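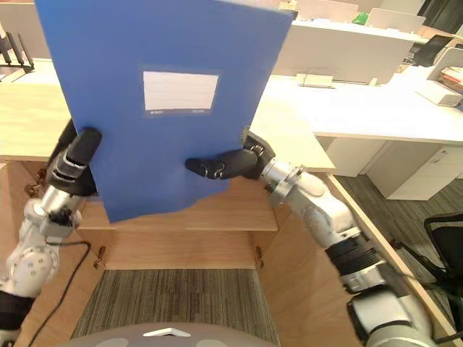
A two-armed robot holds a document folder in an office setting. Trolton's new practice guide covers handling tasks of this kind.

TROLTON PUBLISHES PRACTICE GUIDE FOR ROBOTS HANDLING OFFICE MATERIALS

Eleven-section document sets out inspection, grip and stop requirements for shared workplaces

SOTBERG, May 16, 2020 - Trolton today released the first public edition of its Practice Guide for Robotic Handling in Office Workplaces, a voluntary document for employers, system integrators and maintenance providers that place robot arms in rooms also used by office staff.

The guide applies to robots that pick up, hold, carry and put down folders, binders, boxed files and similar light articles. It does not apply to fenced industrial cells or to vehicles that carry loads without arms. Users remain responsible for meeting all laws and regulations that apply where they operate, and the guide does not replace a machine manufacturer's own instructions.

A draft was opened for public comment in February. Trolton received over 100 written comments, all of which were reviewed by the drafting group before the text was approved. The largest number concerned Section 4, on gripping, and Section 7, on the inspection of hands and grippers between scheduled services. Both sections were rewritten.

"Most of the written guidance our members were using had been prepared for factory floors," said Kidus Weldu, who led the drafting group. "An office has chairs that move, drawers that get left open and people who walk up to a desk to ask a question. We wanted requirements that a facilities manager could read in an afternoon and apply the following week."

Principal requirements

Section 2 requires a written task description for each handling job before the robot is put to work. The description must name the articles to be handled, the surfaces they are taken from and returned to, and the area the arms can reach at full extension. If furniture within that area is moved or replaced, the description must be reviewed and signed again.

Section 4 covers gripping. Where an article is held by two hands, the control system must treat the hold as a single operation. If either hand reports a loss of grip, both arms must stop, and neither may pull against the other while the operator decides how to proceed. Flexible articles, including plastic folders and unbound paper, must be tested separately from rigid ones. A test result obtained with a rigid box may not be used to approve the handling of a folder.

Section 5 sets rules for people. Staff who work within reach of the arms must be shown the stop control and must use it at least once under supervision. Visitors are to be kept outside the reach area while the arms are powered.

Section 7 introduces a visual check at the start of every shift. The person carrying out the check must look at finger surfaces, gripping pads, exposed fasteners and any wiring in or near the hand, and must record the result. The check is to be made with the arms stopped and secured. A hand with a loose fastener, a torn pad or damaged wiring is to be taken out of service until a competent person has examined it.
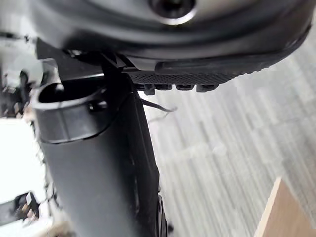 Etenesh Mekonnen said in a written comment on the draft that a shift check would be of little value unless the person making it had the authority to withdraw the robot from use. "I have seen checklists filled in correctly for weeks while the fault they recorded stayed exactly where it was," the comment continued. "Please state who may say no, and please state that the answer holds until the repair is signed off."

The drafting group accepted the comment in full. Section 7.3 now provides that any person assigned to make the check may withdraw the robot from service, and that the robot may be returned to service only after a signed entry by the person responsible for maintenance. Production targets and delivery schedules may not be given as grounds for overriding a withdrawal.

Records and training

Check records, task descriptions and stop reports are to be kept for 5 years and made available to staff on request. Records may be held on paper or electronically. The guide includes blank forms that may be copied without charge.

Trolton will offer a training course to accompany the guide, delivered at Sotberg and at the Öberg training center. The course includes a written section and a practical session on shift checks and stopping procedures. Skinico will supply the handling equipment used in the practical sessions. The supply arrangement does not constitute an endorsement of any product, and Skinico took no part in approving the text of the guide.

Availability

The guide can be downloaded free of charge from the publications page of the Trolton website. Printed copies may be ordered by post from the Sotberg office. Organizations that used the February draft should note that section numbers have changed and that earlier forms should be withdrawn.

Comments on the first edition may be submitted at any time. Comments should state the section number, the proposed wording and the reason for the change.

About Trolton

Trolton is a membership organization that prepares voluntary practice documents on the use of automated equipment in workplaces. Its members include employers, equipment suppliers and maintenance firms.

Media contact
Press Office, Trolton, Sotberg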